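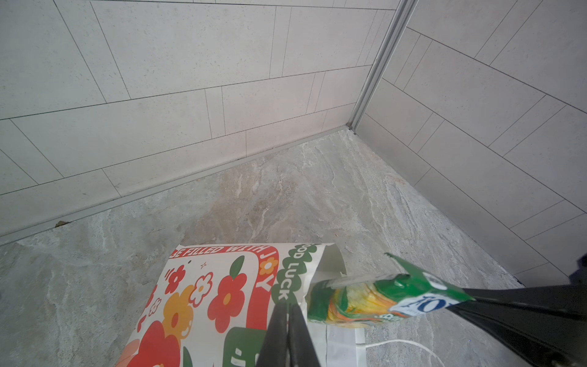

Progress report no. 2: washroom and laundry room, Vindthorpe house
Prepared for the Akpan Fund by Hubert Piątek, site coordinator, Jivum Association
Period covered: from the start of the tiling until the end of March

1. Where we are now

In the first report I wrote that the old plaster was removed and the pipes were replaced. In this period the tiling company Funderitz has done the walls and the floor of the washroom. The washroom can be considered finished on the side of the tiling, with small corrections which I list under point 4. The laundry room is behind the washroom by 20 days, and I explain the reason under point 3.

2. Work done in the washroom

The walls have large rectangular tiles in a pale gray with small dark flecks. They are laid horizontally and staggered, like bricks, with thin gray grout. In the application we had proposed plain white tiles in a straight grid. The change was agreed with you by e-mail before the order was placed. The residents who saw the samples preferred the speckled one, and I also think it is more practical for a room which many people use every day.

The floor has tiles with a marble look, in gray, beige and off-white. I know there was a question from your side if a marble pattern is not too elegant for such a house. The price per square meter was the same as for the plain gray tile, so we did not spend more for it. The surface reflects the light a little. Before the room is opened we will ask Funderitz to show us again the slip rating of this tile, and I will attach the paper to the final report.

Where the walls meet in the corner, an aluminum profile goes vertically down to the floor. This was not in the first drawing. The foreman proposed it and I accepted. A light gray strip closes the wall at the bottom on the long side.

3. Laundry room

When the old cupboard was taken away, we found that the wall behind it was damp to the height of the window. The plumber checked the pipes on both sides and found a weak joint, which he has replaced. The wall must dry before anybody can put tiles on it. We measure the humidity every week. The last value was better than the one before, but it is still too high for the adhesive which Funderitz uses. The tiles for this room are already delivered and stored in the garage, and they are from the same lot as the tiles in the washroom, so we do not expect a difference in color.

4. Small corrections

On the lower rows of the wall tiles there are weak brownish smudges. I ask Funderitz to clean them with a suitable product and then to look at the surface together with me. If a mark stays, we will discuss the replacement of the tile. The floor also needs one more sweeping along the strip before the handover. The silicone joint around the shower tray is not yet done, it is planned together with the mounting of the fittings.

5. Money

The tiling of the washroom was paid according to the offer. The repair of the joint and the additional drying cost 1,000 euros together. This amount was not in the budget. We would like to take it from the line "Painting of corridor", where the offer we received was lower than planned. Please confirm in writing if you agree with this transfer. We do not ask for additional funds.

6. Next steps

Mounting of the washbasins, mirrors and shower fittings in the washroom. Handover of the washroom with a written protocol, signed by both parties. Start of the tiling in the laundry room, when the humidity of the wall allows it. For the time between, the residents continue to use the machines in the basement, and they are informed about the delay by a notice in the hall.

The invoices and the delivery notes are in the annex, in the order of payment. The next report will follow after the handover of the washroom.

Hubert Piątek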